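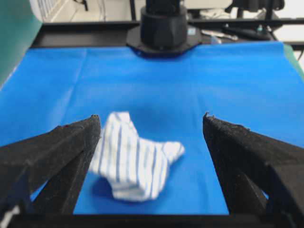 游戏原声的数字版和实体版，为什么同一首曲子的长度对不上？

多数情况是循环段的处理方式不同。游戏里的曲子没有真正的结尾，做成专辑时必须人为决定循环几遍、在哪里淡出，两个版本由不同的人做母带，结果就会不一样。

我手上的例子是《Sokovar》的原声。数字版由开发方 Aller 自己上架，黑胶由 Tikkanen 压制，9 月到货。两版曲目表相同，都是 24 首，但有 6 首时长不一致，差得最多的是第 11 首《Waris》，数字版比黑胶长出整整一个循环。

核对方法：黑胶以 24 bit / 96 kHz 录入，数字版转成同样的采样率，在音轨编辑器里对齐第一个瞬态，然后反相叠加。转盘转速有微小偏差，需要先做一次时间拉伸，否则后半段的相位会漂掉，抵消结果没有参考价值。《Waris》的前奏和第一遍循环基本能抵消，残留的主要是底噪和高频差异。从第二遍循环开始，黑胶直接进入淡出，数字版则完整走完第二遍，到第三遍开头才收。

另外五首的差别小一些，都出在淡出的起点和曲线上。数字版听上去是线性淡出，黑胶更接近对数曲线，前段保持得久，末尾掉得快。单面时长应该是主要限制，B 面已经排得很满，再加一个循环就得压低刻录电平。这一点是我的推测，内页没有写。

内页写了的是编号：我这张是 1,856。曲目表旁边没有标注剪辑说明，商品页也只写“收录全部曲目”。从字面上讲没错，但买之前如果能看到每首的时长会更好。

响度方面，数字版压得偏重，战斗曲的鼓组峰值被削平，黑胶用的应该是另一份母带，动态明显大一些。只听安静的探索曲，两版区别不大。

目前我的播放列表是混着用的：《Waris》取数字版，战斗曲取黑胶转录，音量按 ReplayGain 统一。转录文件里第 3 首开头有一处爆音，清洗唱片后重录仍在同一位置，应该是压片问题，已经给 Tikkanen 发了邮件，还没收到回复。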